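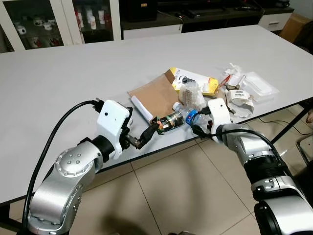
Saron Shiferaw

Sorting Mixed Trash from a Shared Workroom
Term project report, Materials and Waste
November 21, 2022

1. Background

The workroom on the second floor of the Praltard building has one large bin. Lunch waste, packaging and paper all go into it, and the whole bag is treated as landfill. The city takes cardboard, clean paper, cans and marked plastics at no charge, so some of what leaves the room in that bag could go elsewhere. My project looked at what is in the bag and where sorting goes wrong.

2. Method

Bags were collected on 19 working days, starting in September. Each bag was emptied in small piles onto a white table, and every item was picked up singly and put into one of four groups: paper and cardboard, metal, plastic, and landfill. Idalina Sampaio checked my groups against the city list. Items we disagreed on were set aside and decided at the end of the day.

A typical pile had a flat piece of brown cardboard, a rolled paper tube, a printed product box, a water bottle with its label and cap still on, a clear plastic container and crumpled white paper. The small piles took longer to set up but made it much easier to see what was under the cardboard.

3. Results

We sorted 1753 items. Paper and cardboard made up 46 percent of them by count. Plastic was second, landfill third and metal last. I did not weigh the items, so these shares say nothing about mass.

Three kinds of item caused most of the disagreements:

Crumpled metallic pieces. A crushed can and a balled-up snack wrapper can look the same on the table. We pressed each one. Wrappers spring back and went to landfill.

Paper with stickers. Barcode labels are plastic on some packages and paper on others. Ansel Yazzie suggested tearing one corner of the label, and we did this from the second week on.

Bags with something still in them. A clear bag holding brown granular contents was counted as one landfill item. Emptying it first would have changed the count to one plastic item plus loose waste.

4. Discussion

The bottles were the easiest group to recover. The city accepts them with caps on, so no extra step is needed. Cardboard was easy to identify but was often stained when it had been under food waste. A separate box for cardboard next to the door would probably fix most of that.

The counts from the first week are less reliable than the rest, as the sticker test was not in use yet. I left them in the total.

5. Next steps

Thaddeus Park has agreed to let us put out 3 bins next term. I would repeat the sort with a scale and compare the two sets.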